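Wondolitz Ello Wire and Parts Sorting Set

Item no. 514
Made by: Wondolitz
Delivery: 6 working days
Condition: new, packed in one carton

The Ello set is for the bench where small electronic parts are prepared, repaired or put together by hand. It contains open bins, one flat steel tray and a roll of white paper for the tray. We sell it to repair shops, schools and small producers, and many of them ask us first about wires, so we begin with the wires.
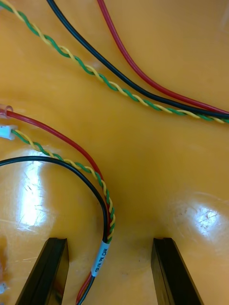

Short wire sets are the most difficult thing to keep in order on a bench. If they are put in a deep box, they catch each other, and the person who takes one out takes out four. We advise to keep them flat and to keep each set together by its colors. A green and yellow twisted pair, for example, is easy to find again when it lies next to its red and black wires, also on a strong colored surface like the orange-yellow one, and it does not need a label. For longer sets, please choose the Ello Long, which has the same width but a bin 10 cm longer.

The bins are open on top and have straight walls. They stack when empty. When they are full we do not recommend to stack them, because the upper bin will press on the parts.

The tray can be ordered alone. Customers of the older Jekberg tray often ask if the paper fits: yes, but it must be cut on one side. One roll of paper gives more than 28 sheets. 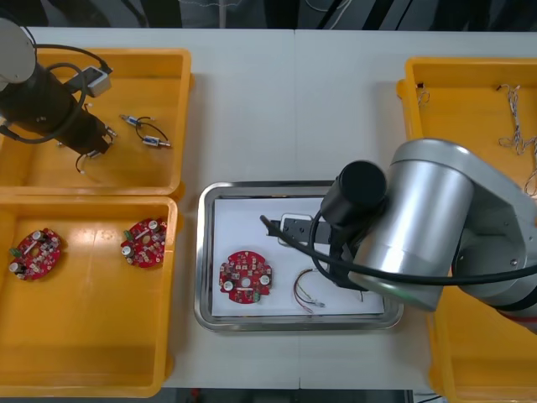 Alcantara, 2019-11-02

The set is now available again in yellow. A common arrangement is to place the tray in the center and the bins around it, so the hand has a similar way to every part. Round circuit boards can wait in one bin, small components with their leads in another, and the board which is in work lies on the paper in the tray together with its wires. The white paper makes small connectors easier to see, and it is changed when it becomes dirty. The raised rim of the tray keeps parts from rolling to the floor.

Cleaning: wipe the bins with a soft cloth and a little soap. Please do not use solvent on the yellow color. The steel tray can be washed in hot water.

Replacement bins will be sold separately from February. For questions about quantities or schools' prices, write to Lyle Strickland in our sales office and mention the item number.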